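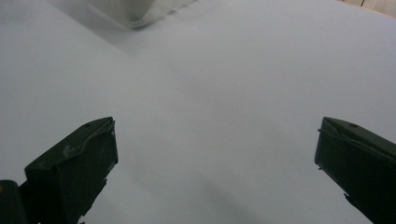
Raquel Cordeiro 留言问，白色台面上的茶渍用小苏打擦了两遍还是有印子，是不是只能换台面了。

不用换。先别急。茶渍这东西擦是擦不掉的，要敷。

小苏打加一点点水，调到牙膏那么稠，抹在印子上，盖一张湿厨房纸，晾着去干别的。二十分钟起步，老渍放一晚上。早上拿湿布抹掉，再过一遍清水。还有印子就再敷一次。别上钢丝球！别上百洁布绿的那一面！亮面的台子磨花了就回不来，以后更吃色。

天然石材的另说，大理石不要碰醋、柠檬、洁厕灵，一滴都会咬出一个哑点。我家老台面就是这么毁的，切柠檬没垫板子。

顺便把攒着的几条一起写了，想到哪写到哪。

白冰箱门发黄
靠灶台那一侧是油，不是老化。温水加洗洁精，布拧到半干，先擦一遍把浮油带走，再用新的一盆水擦第二遍。很多人一盆水擦到底，等于把油又抹回去了。门封条的褶子用旧牙刷，刷完一定擦干，不然长黑点。

白墙手印
橡皮先试。对，就是学生用的白橡皮，开关边上那一圈黑手印多半能擦掉。不行再用纳米海绵，轻轻的，先找沙发后面试一小块。乳胶漆刷了没满一个月的不要湿擦。蜡笔印用吹风机热风吹软，纸巾按着吸，不要来回搓，越搓面积越大。

水槽下面的味道
先看下水管插进地面那个口有没有封。没封的话洒什么都白搭。密封圈五金店有，量好管径再去，我买错过两回。装好以后倒一壶热水（不要滚开的，塑料管受不了），隔天再闻。

除水垢
柠檬酸比白醋好使，没味儿。水壶里装600毫升水，放一勺，烧开焖半小时，倒掉，再空烧一壶清水倒掉。花洒拆下来套个袋子泡，出水孔拿牙签捅。柠檬酸跟漂白水绝对不能一起用，前后脚也不行，中间要冲干净开窗。

Hamisi Kashindye 上回问砧板发霉怎么办
木头的：粗盐撒上，半个柠檬搓，冲净，立起来晾，两面都要通风。黑点已经进到纹路里的，砂纸打掉一层，再抹食用矿物油，放一夜。橄榄油不行，会哈喇。
塑料的：刀痕深到挂布了就扔，别舍不得。

抹布
一天一煮太累，我坚持不下来。现在是六条轮着用，用完扔小桶里，攒够了一起煮十分钟，晒干。煮的锅跟做饭的分开啊！晾的时侯摊平，别搭成一团。

玻璃胶发黑
厨房纸搓成条，蘸漂白水，贴着胶缝压一晚上，戴手套，开窗。第二天早上揭掉冲水。压过一次还黑的就是霉长到里面去了，只能铲掉重打。重打之前缝里必须干透，我一般晚上铲，吹风机吹一遍，第二天下午再打。300毫升一支的胶，一个水槽一个灶台边足够，剩下的口上拧颗螺丝钉堵住，能再放一阵子。

抽屉不顺
先把轨道里的面包渣吸干净再说。多半就是渣。吸完还涩，蜡烛头在木轨上蹭几下。金属轨别用食用油，粘灰，越来越涩，五金店买小瓶的润滑喷剂，喷布上再擦。

Victor Muriithi 说他家米里总进虫，放花椒也没用。花椒我试过，确实一般般。新米买回来分袋，冷冻三四天，拿出来回到室温再开袋倒进米桶，不然袋子里面结水珠。米桶倒空的时候洗一次晒一次，缝里的碎米最招虫子。

油烟机滤网下次写，这周没拆。台面那个敷完了记的回来说一声，还有印子的话讲一下是什么材质的。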